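7 min read

3.2 Worktop materials and cleaning practice

The household survey was carried out in February in two districts of Sarberg, and 592 households returned a usable form. Each was asked what its main food preparation surface was made of, how often it was wiped and with what, and whether raw vegetables were placed on it before washing. Where a household had more than one surface, the one nearest the sink was taken as the main one. Answers were coded by Anozie and checked by Angelovski against the scheme set out in Section 2.

Wooden surfaces were treated as a separate class whatever their finish, as few respondents could say whether theirs had been oiled or varnished.
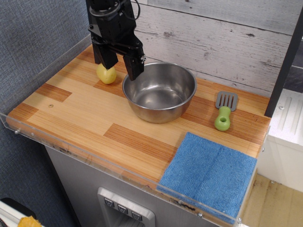 Respondents with wooden surfaces more often reported wiping with a damp cloth alone, and less often reported using a spray. The difference held in both districts. It was weaker in homes where the worktop had been replaced by the present occupants, which may reflect advice given by the fitter at the time of sale. We did not ask about this directly.

The form also asked where root vegetables were put between peeling and cooking. Answers fell into 4 groups: a bowl, a pan, a board, or the bare worktop. Bowls were the most frequent answer, and metal bowls were named more often than plastic or ceramic ones. A number of respondents ticked both "bowl" and "bare worktop". These forms were kept and counted under the latter, following the rule used in the earlier Trestano study. 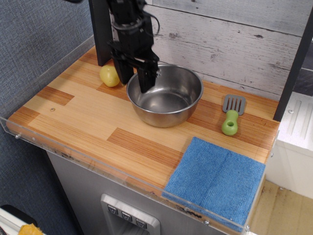

Figure 3. Stainless steel bowl on a wooden countertop, with a small yellow potato outside the bowl.

Storage time on the surface was recorded in bands and not in minutes, so the values in Table 5 should be read as ranks. Households that used the bare worktop tended to report the shortest band. Those that used a bowl were spread more evenly, and some kept peeled potatoes under water until the evening meal. Soaking was not part of the original form and was noted only where the respondent wrote it in the margin.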